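Pludar Simulation Kit, Kitchen Package: Support Ticket
Subject: Left hand stops short of object on plate
Status: Closed 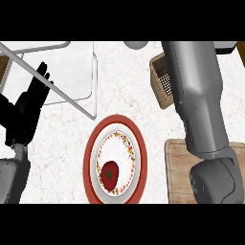
Hamel Support: We have received your report and loaded the attached task on our side. Please confirm the kit release in use, and state whether the fault occurs with both arms enabled or with the left arm alone.

Jasalano Evaluation Desk: The release is 5. The fault occurs in both cases. The task calls for the left hand to pick up the tomato from the white plate and place it in the wicker basket. In 19 of 100 runs the hand halted before contact and the run ended with a timeout. No collision was logged. We are reviewing the kit for purchase and require a written finding.

Hamel Support: Thank you. Kindly repeat the test with the approach margin set to the package default and send the run log.

Jasalano Evaluation Desk: Log attached. The margin had been changed during setup. After it was restored, the timeouts fell to 2 in 100. Both remaining cases show the planner treating the raised edge of the plate as an obstacle.

Hamel Support: The finding is confirmed. The collision shape supplied for the red-rimmed plate is taller than the visible model. A corrected file has been placed in your download area under the name Nerum. Install it before starting the simulator, then clear the planner cache.

Jasalano Evaluation Desk: Installed at 3:40 p.m. The full set of 100 runs was completed with no timeouts. The ticket may be closed. Please note that the setup guide does not list the default margin.

Hamel Support: Noted and passed to the documentation group. The value will be added to the guide in March.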